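The small things, part 2

When I moved to this city in May, I promised myself that every object would have a place before the summer. The books were easy, and so were the plates. What stayed until the end was the box with small things. Everybody has such a box, I think. Mine was from Vimamex, a shoe box with a broken lid, and it traveled with me through three apartments.

My method is simple. I put things on a big table, in a row at the far side, and I leave the near side free so I can work there. I take one thing, decide, and only then take the next one.

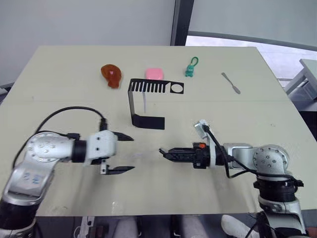 Haf Price wrote under my last post that a row is too slow, and that one should make two heaps, keep and give away, and finish the whole box before lunch. I tried it once with a drawer and I was very fast, but I gave away the key for my bicycle.

So I stay with the row. The difficult ones are always the things which are almost useful. A little metal spatula, for example. In the kitchen it is too small for eggs, but for taking the first piece of cake out of a tin it is perfect, and I have already regretted giving one like it to my cousin.
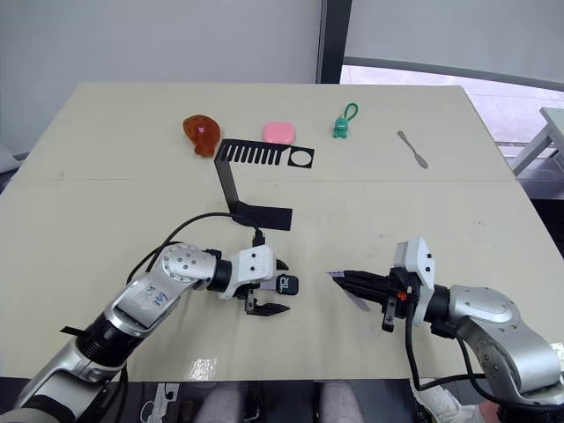
Then there are keychains. I have two keys and much more than two keychains, so by mathematics I should give most of them away. The green creature stays. A friend brought it from the market in Mukum, where she paid 153 for it and was sure it was too much – I never learned if she was right.

For straps, bands and other flat things I have no good system yet. Rolled up, they open again by themselves. Lying flat, they go under everything. Now I keep them in a long envelope and write on it what is inside.

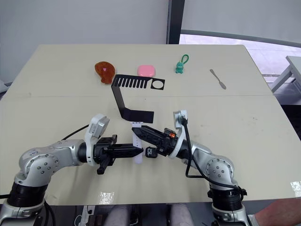

The same is true for cables, only the envelope must be bigger.

Soft toys I leave for last, because I become sentimental and then I keep everything. The brown round one with the open pink mouth has no practical purpose at all. It will live on the shelf beside my bed.
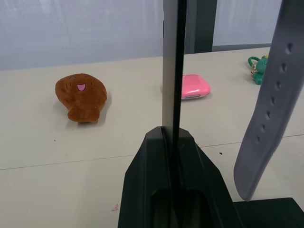 Photos: Drulus

After 14 evenings the shoe box is in the paper recycling. Next I must look at the buttons, which are in a jar and which I am a little afraid to open.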